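In defense of the boring two-finger gripper

I have now sat through more gripper comparisons than I can remember, and they nearly all go the same way. Somebody unpacks the new hand, everybody crowds in to watch it close around an egg, phones come out, and the plain parallel gripper gets pushed to the back of the shelf with the dead batteries. Then a month goes by and the plain one is back on the arm. I'd like to argue that we should stop being embarrassed by this.

Some background, so you know where my bias comes from. I spent most of August helping a small outfit called Plestier decide what to bolt onto the ends of their arms. They do household tasks: plates, mugs, ovens, drawers, the stuff you do half asleep. We had four candidates on the list. There was a three-finger hand from Stestska that looks fantastic (it really does, I wanted to take it home), a soft silicone thing from Okby, a suction cup, and the ordinary two-finger parallel jaw that everybody already owned and nobody had a good word for.

My first strong opinion is that the table matters more than the hand. If you test on foam blocks, every gripper is a genius. Put out a kitchen's worth of real things and the differences show up before lunch, because a mug hanging on a peg and a dinner plate lying flat have almost nothing in common except that people expect you to put them both away.

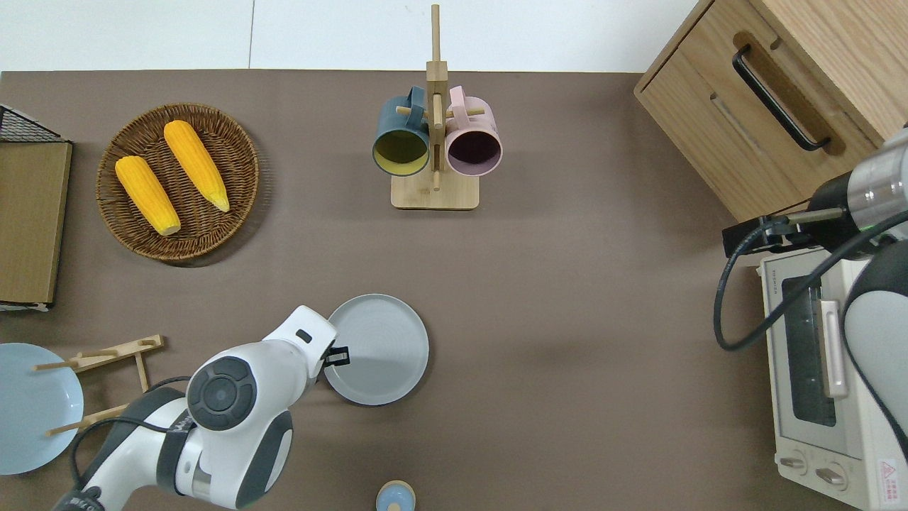
Flat plates are the ones that make me grumpy. A person slides a fingernail under the rim without thinking. A parallel jaw has to come at the rim at a decent angle, get one finger low enough, and then not shove the whole plate across the table while it's doing it. I must have watched this go wrong a hundred different ways, and I still say it's the best test there is. It tells you about the fingers, sure, but it also tells you about the wrist, the controller, and how well the person driving can see the edge. The suction cup is far better at plates, by the way. I'll give it that! It's also useless on corn, wicker and anything with a slat in it, so you'd need a second tool and a way of swapping, and now you have a new project on your hands.

We logged 399 plate attempts across the four hands, and I was surprised at how little the numbers settled. Ottó Bíró, who ran the logging, thinks the three-finger hand deserved longer, and he may be right. We gave it 125 tries and the operators were still learning it at the end. My answer to Ottó is that the learning is part of the price. With two fingers, a new operator has one thing to think about, open or closed, and can spend the rest of their brain on where the arm is going. With three fingers you get people staring at the knuckles while the elbow drifts into the toaster oven.

Which brings me to cameras, and here I get a bit preachy. People will argue for a week about fingertips and then stick the camera wherever there's a spare clamp. From up high you get a lovely view of the layout and very little idea of how far the fingertips are off the table. From the side you get the height, and then a mug tree or a cabinet goes and parks itself right in front of the bit you care about. I want both, always, and if the budget only stretches to a fancy hand or a second view, buy the second view.

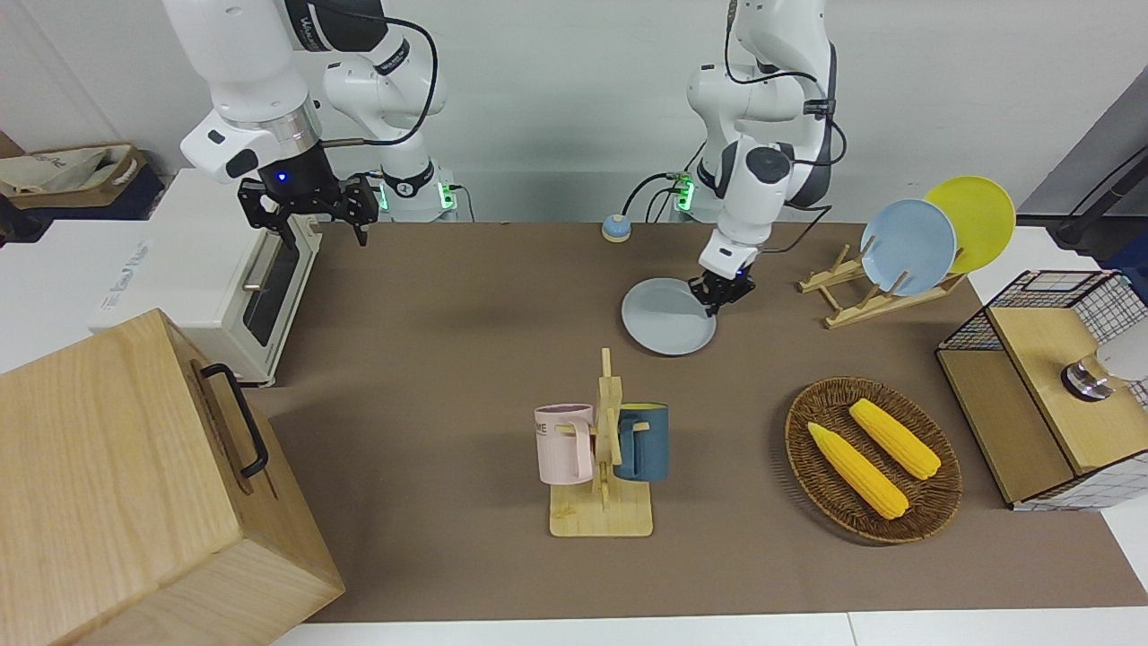
I feel the same about controllers. We tried a Bråten unit with a very smooth force mode and I liked it a lot, and I think it did more for our grasps than any change of fingers. A cheap jaw that closes gently and stops when it ought to will beat a clever one that slams. The old controller had two speeds as far as I could tell – too slow and sorry about your plate.

The case against me is easy enough to make. Two fingers can't turn a thing over in the hand. They're hopeless with cloth unless you get lucky with a fold. Anything round and smooth wants to squirt out sideways, and you can add rubber pads, and then the pads wear, and then somebody (me) spends an afternoon cutting new ones with a craft knife. If your job is all soft fruit, go and buy the Okby with my blessing.

But most jobs are mixed, and for mixed jobs I want the part I can replace in ten minutes. Plestier kept the parallel jaws on both arms and put the money into the controller. The Stestska hand is still in its case, and Ottó has asked for it back in the next round. I've told him he can have it as long as he starts with the plates.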